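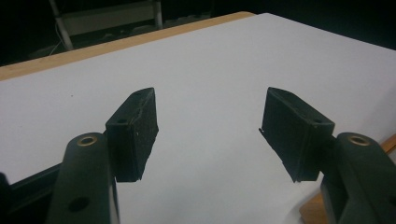

Yard signs near the road: how far back, and when can they go up?

Posted by Jacinto Ibarra, 2024-08-08

Hello all. I help my neighbor, who is running for town council in Wurkovlow. It is my first campaign in this country, so please excuse me if the matter is simple. We ordered 300 yard signs and they arrive next week. Many people on Krawczyk Road already said yes to a sign on their lawn. My problem is that the road has no sidewalk, and I do not understand where the lawn of the person ends and where the land of the town begins. The clerk's office gave me a paper which says "outside the right-of-way" and nothing more. Also, one man told me that signs are forbidden until September. Is this true? I don't want that we put them and the town crew takes them the next morning.

Posted by Kano

Ask the highway department, not the clerk. They have the road width for every street and they will tell you by phone. On my street the right-of-way goes well past the ditch, almost to the first row of trees. If there are utility poles, stay on the house side of the poles and you are usually fine, but this is only a habit and not a rule. In May we lost a good part of our school board signs because we put them between the poles and the pavement. They were behind the town garage and we could take them back without paying.

About September I don't know.

Posted by dusex_mom

Just put them up. Everybody does.

Posted by Krystof W.

I would not follow the advice above. For the date, read the sign chapter of the town code. Some towns have a starting date for political signs and some took it out, so the man may remember an old version. Look also for a size limit and for the day when signs must be down after the election — people forget this one and there can be a fine.

Two more things. Get the permission from the owner if the house is rented, and write down every address. We placed 200 signs last time and without the list we would never find them all again. And check that your signs have the "paid for by" line before you accept the delivery. Ours came without it and we spent one whole evening with stickers.

Reply from Jacinto Ibarra

Thank you, Kano and Krystof. I called the highway department and the lady was very kind, she will mail me the widths for Krawczyk Road and the two streets behind it. I still search for the sign chapter.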